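Teaching Sessions at Brirden: Questions People Ask Before Their First Shift
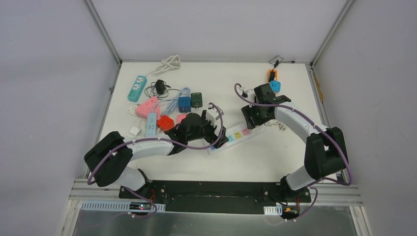

Page last changed: January, by Efa Gronow (new answers on cables and on swapping partners)

Hello and welcome! If you've been sent this link, you have probably signed up to teach on one of our two-armed tables, or you're thinking about it and want to know what you'd be letting yourself in for. These are the questions that come up most in the front office, answered at the length we'd answer them if you dropped in with a cup of tea. Skip about as you like.

Do I need to know anything about robots?

No, and most of our best teachers didn't when they began. Femi Ajayi came to us from piano tuning, and Hường Tạ spent years doing alterations for a bridal shop. What helps is a bit of patience with your hands and a willingness to do the same small thing again, slightly differently, without getting cross. If you can thread a needle or wrap an awkward present you'll feel at home fairly quickly.

What will I be doing, exactly?

You'll sit at the Cù desk, which has a pair of hand-held leader arms, and whatever you do with those the arms on the table do too. Squeeze the left handle and the left gripper closes. Everything you do is recorded along with what the cameras see, and the recording is what the robot learns from later on. One go at a task, from start position to finish, is what we call a take.

The current job is plugs and power strips. You pick up a plug or an adapter, bring it to a strip, line it up and push it home, often with one arm steadying the strip while the other does the fiddly part. It sounds like nothing at all until you try it through a pair of grippers!

Why is the table so messy?

People do ask this, and some have very kindly tidied it for us, so please let us explain. The muddle is deliberate. A robot that has only ever met one plug on a bare white table will be lost the first time it meets a tangle, so we put out strips in different colors and shapes (there's a pink triangular one everybody has feelings about), cube adapters, chargers with their cords in a knot, and plugs half hidden among them. The layout card at your desk will tell you what goes out and how crowded it should be. Between takes you move things about as the card says, and otherwise leave the clutter be.

Are any of those things plugged in to the wall?

No. Nothing you handle on the table is live, and nothing should ever be made live. If you see a cable from the task set going to a wall outlet, stop and tell whoever is on the floor. The robot's own power and data lines are a separate matter and you won't need to touch those either.

How long is a shift?

Two hours for new teachers and three once you've settled in, with a proper break in the middle. We ask for 20 good takes in a first shift, and nobody will come looking for you if you get fewer. Experienced people manage around 70 on the plug tasks, though that number drops quite a lot on the days when the layout card says "heavy tangle," and we plan for that.

Is there training?

Yes. Your first visit is all practice and none of it is kept. Ánh Lý runs the introductions on Thursday mornings, and she'll have you stacking the cube adapters before you go anywhere near a socket. She will also show you how to park the arms, how to pause, and where both stop buttons are. Please press one for real during your introduction, so that you know how it feels and how long the restart takes (a minute or two, no harm done).

What makes a good take?

Smooth, unhurried movement, for the most part. Go to the plug the way you'd reach for it with your own hand, take hold of it firmly, and carry it over by a sensible route. Small corrections are welcome. If the plug lands a little crooked against the socket and you ease it straight, keep that in, as the robot needs to see how a person gets out of a small difficulty.

We'd rather not have long hovering while you think. Have your think before you press record, with the arms in the start position, and then go.

What if I drop something?

If it lands on the table where you can reach it, pick it up and carry on, and mark the take "recovered" on the desk screen. If it ends up somewhere the grippers can't get to, end the take, mark it "out of reach," park the arms and fetch it by hand. The same goes for a strip that gets shoved over against a side panel. Dropped pieces are an ordinary part of the day, and you don't need to write a note about each one, although a few of our teachers do, and Efa does enjoy reading them.

Can I put my hands on the table during a take?

Please don't. Hands go in only once both arms are parked and the desk screen says PAUSED in yellow. This is the one rule we're strict about. The arms aren't fast in teaching mode, but they will go where the leader arms send them, and a sleeve caught on a handle is quite enough to send them somewhere unexpected. Roll up loose cuffs, and tie back long hair.

The purple cables look as if they might catch. Should I move them?

Leave them as they are, please. Those belong to the arms and they've been given enough slack to loop up and over as the wrists turn. If one does snag, or you feel you're having to work around it, pause and ask Ngọc Lý, who looks after the hardware and would much sooner come over ten times for nothing than once for a torn connector.

The task cables are a different story, and you can push, lift and drag those as much as the job needs.

My left hand is hopeless. Will that spoil things?

Everybody says this! It does get better, usually by the third or fourth shift. In the meantime, use the left arm for holding and the right for placing, or the other way about if you're left-handed. Once you're comfortable we'll ask you to swap roles now and then, so that we don't end up with a robot that can only do things one way.

One tip from Hường: don't watch both grippers at once. Watch the one that's doing the careful part and let the other keep still.

Can I work with a partner?

You can. Some tables are booked in pairs, with one person teaching and the other resetting the layout between takes, and then you trade places at the break. If you and your partner want to swap more often than that, go ahead, but sign in again on the desk screen each time. We had a whole afternoon last fall filed under the wrong name, and it took Efa most of a week to sort out.

What happens to the recordings?

They go first to our review desk, where Femi and one or two others watch them back at double speed and set aside any that stopped early or have the wrong label. The rest go into the Oletti set, which holds 442 plug takes from the newest layout cards so far and is growing nicely. After that they're used for training, and a little while later you may see the arms try the same thing on their own, which people tend to find rather touching even when it goes badly.

Your voice isn't recorded, so you can mutter as much as you please.

Will I hear how my takes did?

If you'd like to. Tick the box on your sign-in sheet and you'll get a short note from review after your second shift. It's meant to be useful, and it will never rank you against anyone else.

Is it tiring?

It can be, in the shoulders and the eyes more than anywhere. Set the chair so your elbows rest on the pads, and lower the leader arms if you find yourself reaching up. We've put a footstool under each desk as well. If your hands begin to ache, stop for the day, and you'll be paid for the full shift as booked.

Where do I come, and what should I bring?

The teaching room is on the second floor of the Plondetti building, in Room 51, and the door on the parking lot side is the one that's open early. Doors open at 8:30 a.m. Bring reading glasses if you use them, and a sweater, as the room is kept on the cool side. Drinks are fine in the hallway and not at the desks.

I have a question that isn't answered here.

Write to Efa through the contact form, or leave a slip in the tray by the sign-in screen. She adds new answers to this page whenever the tray gets full.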